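Londer publishes house rules for robot arms that handle paper

Fotley, December 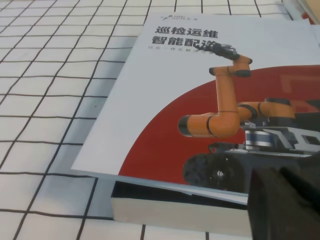 Londer has released its first code of good practice for sites where robot arms pick up books, brochures and other things that bend. It runs to 13 pages, which is 12 more than the sign it replaces. Most of the rules deal with edges. A booklet lying on a thick book, its lower edge slightly lifted, counts under the code as two objects, and the arm must be told which one it is after. The tabletop grid gets a page to itself: wavy lines are allowed, measuring from them is not.

The text draws on 458 incident notes from the Prokcombe site, more than 25 of which read simply "dropped it".

"Everyone had a rule already," said Birgit Görtz, who edited the code. "Sadly they were all different."

Ozan Değirmenci of Demirtaş, whose staff tried out the draft, called it "short enough to be read, which may cause problems".

Printed copies are available from the Londer office in Fotley. Please turn the pages by hand.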